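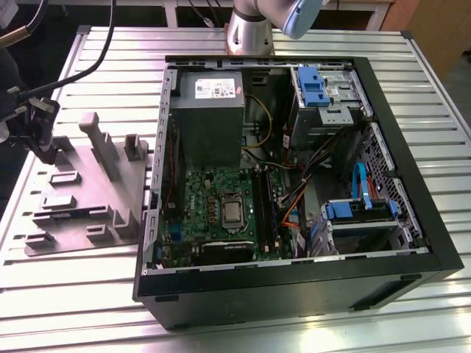

Cleaning and Refitting an Old Desktop Tower: Which Tips Hold Up

Every few months somebody sends me a list of computer cleaning tips, and every list is the same list. Blow out the dust. Wear a wrist strap. Replace the thermal paste every year. Tidy the cables and watch the temperatures fall. Half of it seems to have been copied from page to page since the days of beige cases, and I doubt many of the people copying it have had a side panel off lately.

I have had a lot of side panels off. What follows is what I still do, what I stopped doing, and what I never believed to begin with.

Lay it down

Work with the tower on its side, open side up. People try to do this with the machine standing under a desk and a flashlight in their teeth, and then they wonder where the screw went. On its side, a dropped screw usually lands somewhere you can see it, and a heavy graphics card isn't hanging off its slot while you fiddle with the bracket.

Shut it down properly, switch off the supply at the back if it has a switch, pull the power cord, then hold the front button in for a few seconds. Unplug the monitor and everything else too. I have read that you should leave the cord in "for grounding." I don't like that advice for home use and I don't follow it. A cord you have pulled out can't be switched on by someone walking past.

Any firm, clear table will do. Metal tops are fine for a closed-up case, but I put a sheet of cardboard down before I set a bare board or a loose card on one. Carpet I avoid.

The wrist strap argument

Vikas Pant, who taught me most of this, wore his strap every time and clipped it to bare metal on the case. I wore mine for years, then got lazy, then went back to it one dry winter. I can't point to a part I saved with it. I also can't prove I never damaged one without it, and that is the trouble with all the confident stories on both sides. Straps are cheap. If you don't have one, touch unpainted metal on the case before you touch a part, and do it again whenever you've walked away and come back. Skip the wool sweater.

Take a picture before you pull anything

This is the one tip I'd keep if I had to throw out the rest. Front panel wires, drive cables, fan plugs: take a photo of each with your phone, close enough to read the print on the board. You will not remember. I don't remember, and I've done it for a living.

Colored cables help less than people think. A red data cable and a blue one do the same job, and the color means only what the person who built the machine wanted it to mean, if anything. Yellow and orange wires out of a power supply are another matter, those do usually follow a pattern, but old supplies and odd brand-name machines break the pattern often enough that I wouldn't wire anything by color alone. Go by the shape of the plug and the print next to the socket.

If you want labels, masking tape folded over the cable works. I bought a pack of 200 printed cable flags once, Kikumance brand, and most of them are still in the drawer. The ones I used fell off in the first warm month.

Dust

Canned air works. It also costs too much for what it is, and if you tip the can it spits cold liquid. Short bursts, can upright, and hold the fan blades still with a finger or a cotton swab. Letting a fan spin up to a scream under the air stream does nothing for the bearings.

A soft, clean paintbrush gets what the air doesn't. Brush toward the opening and let the dust fall out the side. The places worth your time are the heatsink fins, the fan blades, the intake mesh behind the front bezel and the grille on the power supply. The flat parts of the board look dreadful and matter very little.

About the vacuum: every list says never. Dineo Ntuli cleaned the machines at a school lab with one for years and had no more dead boards than anybody else I know. I still wouldn't put a nozzle on the board. I do hold the hose a foot or so away to catch what the brush throws up, and I vacuum the front mesh once it's off the case.

Do not open the power supply. I don't care what the video said. Blow through it from outside, and if it still smells hot or rattles, replace it.

Thermal paste, or the annual ritual

I don't redo it every year. If the cooler is on and the temperatures are normal, leave the cooler on. If the cooler comes off for any reason, the paste has to be replaced, no exceptions, even if it still looks soft. Wipe the metal lid of the processor with rubbing alcohol and a coffee filter until the filter comes away clean, and do the same to the bottom of the cooler. A dab the size of a small pea goes in the middle. People will fight you over the pea. I've tried the line, the cross and the spread-it-with-a-card method, and if there was a difference I couldn't measure it at home.

Leave the processor itself in its bracket while you clean. There is no dust under it worth chasing, and bent pins are a rotten way to end an afternoon.

Those plastic latches

Many cases hold their drives with colored plastic latches in place of screws. They're handy when new. After ten years they are brittle, and the usual advice to "just squeeze and slide" is how you end up with half a latch in your hand. Warm the room up first if the machine has been sitting in a garage. Press with a thumb close to the hinge, and look for a second catch before you pull harder. If one breaks, two ordinary screws through the side of the cage will often hold the drive just as well, provided the cage has holes for them.

Data plugs go straight out, never wiggled side to side. Some have a small metal clip that has to be pinched. Ask me how many sockets I've seen snapped off by someone in a hurry.

Does cable tidying cool anything?

Barely. I tested it on my own machine, cables in a heap and then cables strapped down along the side of the case, and I couldn't tell the two apart. Do it to keep wires out of the fans and to make the next job easier. Use hook-and-loop strips. Zip ties look neat until you have to cut one beside a cable you'd like to keep.

Screws

Use an egg carton, one cup for each stage. Magnetic trays are nice and I own one (Saker, the small round one), though the egg carton keeps the drive screws apart from the case screws, and those two do get mixed up. If a screw stops turning easily after half a turn, it's the wrong screw.

Before the panel goes back on

Push on each memory stick until both ends are home. Check the graphics card the same way, and its power plug if it has one. Then start the machine with the side still off and keep your fingers and sleeves out. All fans turning, picture on the screen, drives showing up. Shut down, pull the cord, put the panel on.

If it doesn't start, reseat the memory before you panic. Then look at your photos.

Last updated May 2018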